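Visit to the Tristach lab, October

The Saturday tour began at the low cabinets, where Nadiia Shevchuk's group studies reaching in confined spaces. The method, called Tulis, splits a reach into two stages – a coarse approach planned from the head camera, then a short correction computed from the wrist camera once the hand is near the shelf or wall.

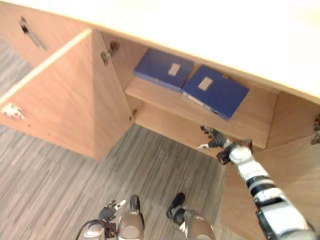
The training set holds 3241 demonstrations, all recorded by teleoperation. Of these, 2871 passed screening. Vitalii Stelmakh, who wrote the screening code, rejects any run in which the joint log has a gap longer than 80 milliseconds. I asked whether failed reaches are also removed. They are kept and labeled, and the correction stage is trained on them as well. 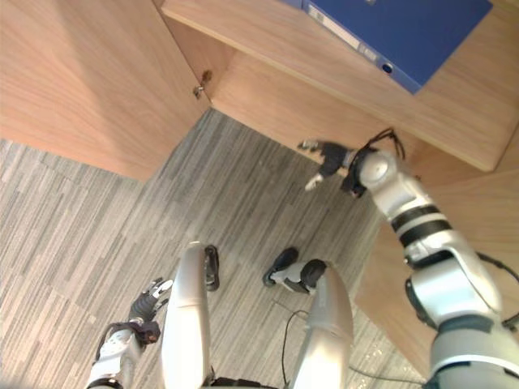
Most of the discussion concerned occlusion. At low shelf heights the forearm covers much of the head view, and the planner's estimate of hand position drifts. Zoriana Tkachenko showed error plots for both camera setups. The two curves separate in the last part of the reach, with the wrist camera giving the lower error.

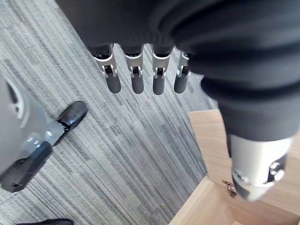 Contact is handled separately. Finger current is sampled at 1000 hertz and a threshold stops the arm. The threshold is set by hand for each surface, and Shevchuk listed this as the main open problem. A learned version is planned for the spring.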